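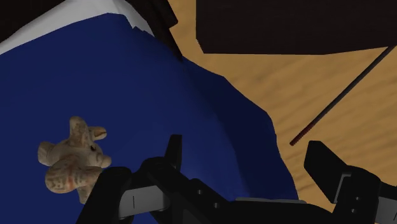 首页 项目介绍 任务列表 参与采集 常见问题 联系我们

本站使用 Cookie 记住您的语言和登录状态。继续浏览即表示同意。[接受] [设置]

常见问题:家居整理示范采集

欢迎来到 Havano 的示范采集页面!这几个月陆续有新伙伴加入,问的问题越来越细,我们很高兴,于是把答得最多的那些整理到了一起。没有机器人背景也能读,遇到术语我们尽量顺手解释。

一、基本情况

你们到底在收集什么?

操作示范。一个人通过遥操作设备控制仿真环境里的机械臂,完成一件家务小事,比如把床上的毛绒玩具拿起来放到指定位置。整个过程里的关节角度、夹爪开合、各路相机画面都会同步存下来,成为一条“轨迹”。模型就是从成百上千条这样的轨迹里学会怎么动手的。我们到现在还觉得这件事很神奇:你随手做的一个小调整,过几周可能就会在策略的动作里冒出来!

目前有多少数据?

卧室系列已经通过审核的有 1,889 条,分布在 22 个任务里。数量不平均,简单的抓取任务早就超额了,带布料的还差不少,特别欢迎大家往这边报名。

为什么选卧室?

厨房和桌面已经有很多团队在做,卧室相对少。床面软、床单会起皱、玩具形状不规则,这些对夹爪来说都是很好的难题。另外卧室里的指令说起来很自然,“把小星星拿走,熊留下”,谁都听得懂,标注语言的时候也轻松。

为什么用仿真,不直接上真机?

两边都会做,这一批先做仿真。仿真里重置场景只要按一个键,物体的初始位置可以随机,光照和纹理也能换。失败了没有任何损失,新手可以放心大胆地试。真机阶段的计划会在项目介绍页更新。

二、场景与设备

仿真里用的是哪种机械臂?

卧室系列用的是 Franka 的机械臂模型,末端装平行夹爪,底座放在床边的深色柜子上。选它主要是模型资料齐全,我们的操作员里也有不少人在别的实验室摸过同款,上手很快。

一条轨迹里有几个视角?

看任务配置。通常会有一路外部视角和一路跟着夹爪走的近距离视角。外部视角让模型知道东西大概在哪里,近距离视角负责最后那几厘米。刚开始操作时很多人只盯着外部画面,夹爪快到物体时就开始犹豫;多看近景,手会稳很多。
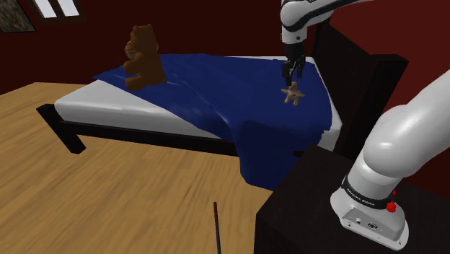

卧室任务:夹爪位于星形毛绒玩具上方,棕色小熊在床的另一侧。

上面这种布局里,机器人怎么知道该拿哪一个?

靠语言指令。每条轨迹开始前,屏幕上会出现一句话,例如“拿起星星玩具”。操作员照做,这句话和轨迹一起保存。同样的摆放,下一条可能就换成“拿起小熊”。我们很看重这种成对的数据,模型如果只会去拿离夹爪最近的东西,一比就露馅了。

所以请务必读完指令再动手。做错对象的轨迹哪怕动作再漂亮,也进不了正式数据集(会单独存起来,用来训练失败判别器,您的时间不会白费)。

场景里跟任务无关的东西要不要躲开?

尽量躲开,但不用绕很大的圈。轻轻擦到床单没关系,碰倒或者推走别的物体,就请按“标记”键再继续。审核时我们会看标记点前后的片段,决定保留还是裁剪。

床单为什么每次皱得不一样?

布料参数是随机的,硬度、摩擦、初始褶皱都会变。有时候玩具底下刚好鼓起一块,夹爪下降的高度就要跟着改。这正是我们想要的!要是床面永远平平整整,模型很快就会把高度背下来,换一张床就不灵了。

三、怎样算一条好示范

有没有评分标准?

有,不复杂。完成任务、没有大的碰撞、动作连贯,这三样达到就能通过。我们不追求快。

中途犹豫了,或者第一次没夹住,要不要重来?

不用重来,继续做完就好。没夹住以后抬高一点、重新对准、再试一次,这样的恢复动作非常珍贵,很多公开数据里都缺。我们的审核负责人 Rodrigo Gallardo 每次看到漂亮的二次抓取,都会截出来发到群里给大家看。

唯一请大家避免的是长时间悬停不动。模型看到太多静止画面,会学会发呆。想停下来思考,请按暂停,暂停期间不记录。

夹爪应该张多大?

接近软玩具时略微张开,比物体宽一点就可以。张到最大也能夹住,不过旁边有东西时容易刮到。对星形的玩具,建议先想好夹哪里:夹中间比较稳,夹尖角也行,就是提起来会晃。两种我们都收,风格多样对模型有好处。

一条轨迹多长合适?

录制上限是 300 秒,到点自动保存。绝大多数抓取任务用不到这么久,整理床单那几项会用到后半段。如果时间快到了还没做完,别赶,让它自然结束,系统会记为“未完成”。

可以用自己的习惯动作吗?

当然可以!有人喜欢先把手腕转好再下降,有人边降边转。我们试过强制统一动作,训出来的策略反而很脆,初始位置一偏就不知所措。现在除了安全方面的规定,其他都随您。

四、平台与账号

Oditz、Witside、Vītola 分别是什么?

新朋友几乎都会问这个。Oditz 是录制端,您操作机械臂时看到的就是它。Witside 是回放和审核页面,轨迹上传以后在那里看结果。Vītola 是卧室系列场景包的名字,装好 Oditz 后在场景列表里勾选就会下载。

需要什么样的电脑?

有独立显卡的台式机或笔记本都可以试。装好后先跑一遍 Oditz 自带的“流畅度检查”,显示绿色就能录。黄色也能录,建议关掉阴影。红色的话请来我们的机房使用现成的工位,提前在联系页预约即可。

没有遥操作手柄怎么办?

键盘和鼠标也支持,只是旋转手腕会有点费劲,抓取类任务足够用了。想做布料任务的话,还是推荐手柄,力度和方向都顺手得多。

上传失败,轨迹会丢吗?

不会。轨迹先存在本地,网络恢复后会接着传。请不要手动改文件名,改了以后 Witside 认不出来,得由我们在后台重新配对。

审核要多久?不通过会说明原因吗?

一般两三个工作日,8 月因为有集中采集,会慢一些。不通过的都会附原因和对应的时间点,点一下就能跳到那一段。觉得判错了可以点“复议”,我们真的会重新看,也真的改判过不少。

五、数据的去向

会记录我的个人信息吗?

轨迹里只有机械臂状态、仿真画面和指令文本,没有摄像头画面,也没有声音。账号信息另外存放,发布数据时用随机编号代替操作员。

数据会公开吗?

会分批公开,供研究使用。首批打算放出抓取类任务,布料类等数量补齐再说。公开前会在本页通知,也会给所有贡献者发邮件。

我录的东西到底有没有用?能看到效果吗?

能!每训完一版策略,我们都会在 Witside 的“试跑”栏目里放出评测录像,成功和失败的都放。登录以后还可以看到某个任务用了您多少条轨迹。第一次看到机械臂用很像自己的手法去夹玩具,那种感觉很难形容,推荐您亲自体验一下。

可以提议新任务吗?

非常欢迎,现有任务里有好几项就来自操作员的点子。在联系页写清楚三件事:场景里有哪些东西,希望机器人做什么,怎样算完成。草图也行,画得潦草没关系。

可以带学生一起参加吗?

可以,以班级或实验室为单位申请团队账号,成员各自录制,进度统一查看。首次参加的团队,我们会安排一次线上带练,从校准手柄讲到提交第一条轨迹,中间随时可以打断提问。

订阅采集简报:新任务、新场景、试跑录像更新。请输入邮箱 [订阅] 可随时退订。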